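Ramusix Digital Chess Clock – Club Edition

Supplied by Womerness Games Equipment

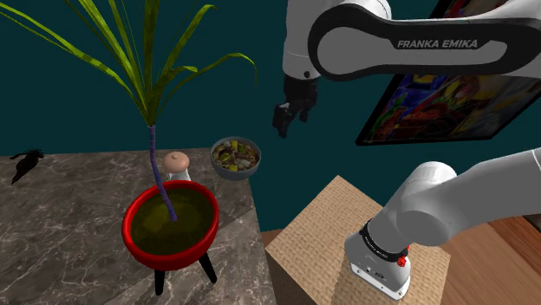 The Club Edition is intended for league matches, weekend congresses and junior training. It offers 12 preset time controls, covering the rates most often used in evening leagues, together with a manual setting for organisers who prefer their own. Increment and delay modes are both included.

Each clock records up to 181 moves per player and displays the count on request. The lever is quiet in use and the digits can be read from a standing position, which arbiters will find helpful during time scrambles. Settings are kept when the clock is switched off – an evening's clocks may therefore be prepared in advance.

Batteries are not supplied. Clubs are advised to remove them if the clocks are to be stored over the summer.

Orders of 51 clocks or more qualify for the congress rate, which must be requested in writing before payment. Orders received by noon on Thursday are sent out the same day. Faulty clocks should be returned in their original box with a short note of the problem.

Related items
Pillai Weighted Chess Set, Size 6
Parkham Roll-up Board, Green
Parkham Carry Bag for Ten Clocks
Score Sheets, Pack of 1000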